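Chapter 8
Folding and Sorting on the Bed

8.1 Scope of the chapter

The previous chapter dealt with washing and drying. This chapter covers the stage between the dryer or line and the closet: sorting, folding, and stacking. In most homes the work is done in a bedroom, and the bed is the work surface. Ironing is treated separately in Chapter 9.

A bed differs from a folding table in three respects. It is lower, it is softer, and it is usually covered with something that has to stay in place while the work is done. Each of these affects the method. A garment pressed flat on a table keeps its crease. The same garment on a mattress sinks under the hand, and the crease wanders. For this reason the folds described in Section 8.4 are made with the garment lifted clear of the surface wherever its weight allows.

8.2 Terms

Load: all items brought into the room at one time.

Body item: a garment worn on the trunk or legs, including shirts, sweaters, and pants.

Cover: a blanket, throw, or bedspread. A cover may be part of the load or part of the work surface, and the two should not be confused.

Stray: any item on the bed that belongs neither to the load nor to the bedding. Toys, books, and chargers are typical strays.

Finished width: the width of an item after its last fold, measured along the front edge of the shelf on which it will be stored.

8.3 Preparing the surface

The bed is made before the load is set down. The bedspread is pulled even on both sides and smoothed from the head toward the foot. Wrinkles left in the bedspread are transferred to light fabrics laid on top of it, and they make it harder to line up an edge. Strays are then moved to one side or removed from the bed entirely.

A bedspread made up of square panels has a practical use in this work. The seams or printed borders between panels give straight lines against which a hem or side seam can be set. Where the panels are of a known size, they also serve as a rough measure of finished width. A busy pattern has one drawback: small items such as socks and washcloths are easily lost against it, and they should be kept in the basket until needed. 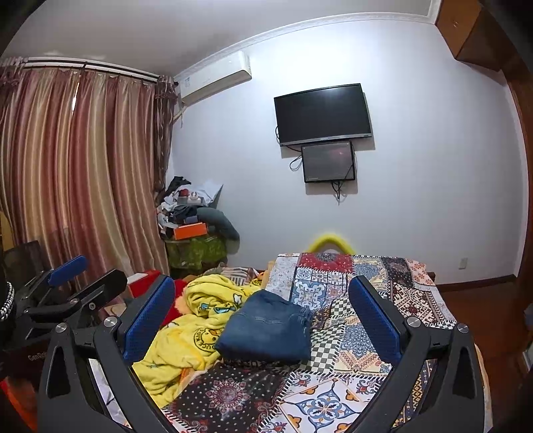 Heavy body items are folded first. Denim is the usual case. A pair of jeans holds its fold without support and can be left on the bed while the rest of the load is handled. It can also be used as a weight to keep a lighter item from sliding toward the edge. Knitwear and synthetic fabrics do not hold a fold on a soft surface and are moved to the shelf as soon as they are done.

Covers in the load are left until last. A blanket dropped on the bed in a heap takes up the space of several folded garments, and unfolding it early buries whatever is under it. If the blanket must be on the bed during the work, it is kept to the side away from the worker's folding hand.

8.4 The basic fold for pants

The procedure below is the one used in the remainder of the book. It is referred to as the long fold.

1. Close the zipper and the top button. Empty the pockets.
2. Hold the pants by the waistband and shake once.
3. Lay one leg over the other so that the outer seams meet.
4. Tuck the point of the seat inward to give a straight edge.
5. Bring the hems up to the waistband.
6. Fold once more in the same direction.
7. Turn the item so that the last fold faces the front of the shelf.

Children's sizes are folded once after step 4, and step 6 is omitted. Pants with a pressed crease are hung and are not included here.

8.5 Weight and stack height

Stacks on a closet shelf fail by leaning. The lean begins when items of different finished width are mixed or when a heavy item is placed over a light one. The worked problems in this chapter use a pair of adult jeans weighing 580 grams and a shelf 78 centimeters wide. With these values, a stack of 8 pairs weighs 4,640 grams. Stacks of jeans are limited to 8 pairs in all problems unless a lower figure is given.

The shelf layouts in Section 8.6 follow two patterns. In the Prelero layout, items are grouped by wearer, and each wearer has one stack. In the Clustmont layout, items are grouped by type, and each type may run to 3 stacks. The first is easier to maintain in a shared bedroom. The second makes better use of a wide shelf but requires that every item of one type be folded to the same finished width.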